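Lace pickup failing before open day – ticket log
Posted in September by the Gavside demo bench

Status: open, workaround in place
Bench: Kushwaha cell, two arms, shoe task
Software: Studa runner, Domen grasp planner

Okay, so I'm logging this as I go, and it may ramble a bit. We have the open day on Saturday and the shoe demo is the one everybody asked for after the last visit (the school group, you'll remember them, they wanted to see it tie a bow and wouldn't leave). It was running fine last week. Today the left arm keeps reaching for a lace and the Domen planner throws "grasp lost" and parks both arms.

First thing I tried was the boring thing, restarting the Studa runner and reloading the task. No change. Then I re-ran the wrist camera calibration on both arms. It passed on both, with no warnings at all, so I was pretty sure the cameras weren't my problem. I still cleaned the lenses.

Next I went looking in the run log. Out of the last 200 attempts, nearly 20 ended with the same error, and they come in clumps. It'll behave for ages and then do it over and over. That's what makes it such a pain to chase! You think you've fixed it, you go get a coffee, and you come back to two parked arms.

My first guess was finger force, so I bumped it up 2 steps. Worse, if anything. I put it back where it was. Please don't leave it turned up, the canvas doesn't need it.

Then I pulled stills from the wrist cameras and the overhead and put them side by side, which I should have done in the first place. 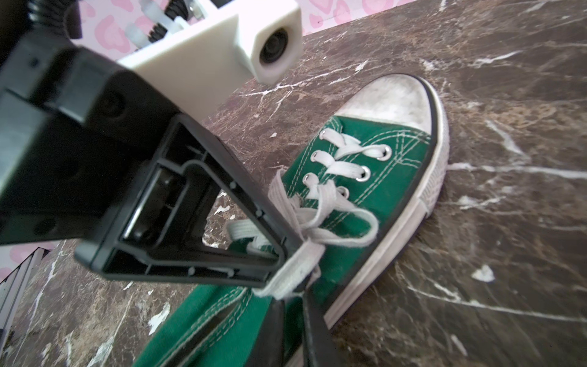
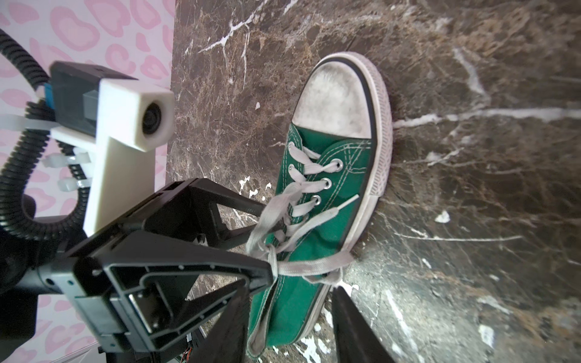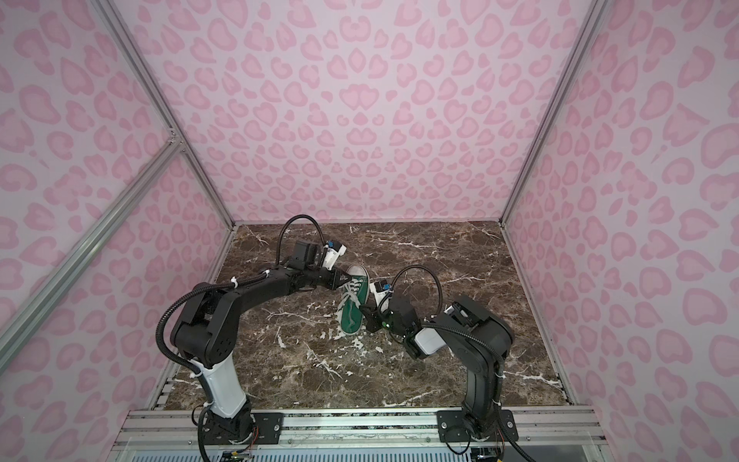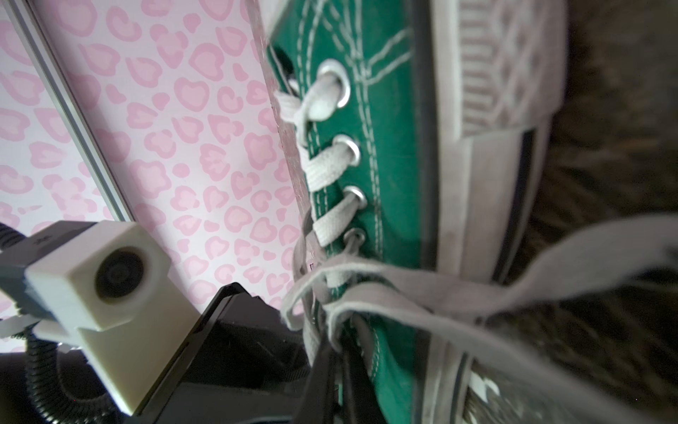 Wrist views and the cell view, green sneaker, laces loose.

What got my attention was the lace on the fingertip. In the first still it's caught on the tip of the finger, and in the second there's a whole tangle hanging over it. The planner only expects a lace between the fingers. If one is hooked over the outside, it sees something it can't explain and gives up. At least that's my reading of it, and I'd love for someone on the Domen side to tell me if I'm wrong.

So I wrote a dumb little "shake off" move. Before each new grasp the arm backs away, opens all the way, dips the wrist and comes back in. I ran it through lunch and got 2 failures, both right at the beginning when I still had the dip set too shallow. I made it deeper and haven't seen the error since, but I've only had the afternoon with it so I'm not closing this.

Other stuff I checked, so you don't have to:

Network between the runner and the arms – fine.
Lighting – same settings as last week.
Shoe position – I moved it around by hand between runs and the error didn't seem to care.
Table – I wondered if the veins in the marble were confusing the lace detector. I turned on the debug overlay and it wasn't picking up any of them. Nice surprise.

The leopard print stays, by the way. Somebody asked in the channel if we should swap the walls for plain gray before visitors come. I vote no, kids love it, and the detector doesn't mind it either.

For whoever is running the bench on Saturday: start the task from the "visitor" profile, it has the shake off move in it. The regular profile doesn't yet. If it parks anyway, hit stop, free the lace by hand, and press resume – you don't need to restart the whole runner, and it looks a lot better in front of a crowd. And please let people talk to you while it's working. Last time we all stood there staring at the screen and the visitors went quiet too.

Still to do: merge the move into the regular profile, and ask Domen if the planner can retry once before it parks. I also want a pair of flat laces in a brighter color to compare, if anyone has some at home.

Update, 4:40 pm: ran the full visitor loop start to finish, no parks. Leaving the ticket open until after the open day.

Recent tickets
Studa runner loses visitor profile after update
Right arm slow to home in the morning
Gavside open day: bench sign-up and parking
Kushwaha cell: spare zip ties and where they live
Domen planner "grasp lost" on thin cables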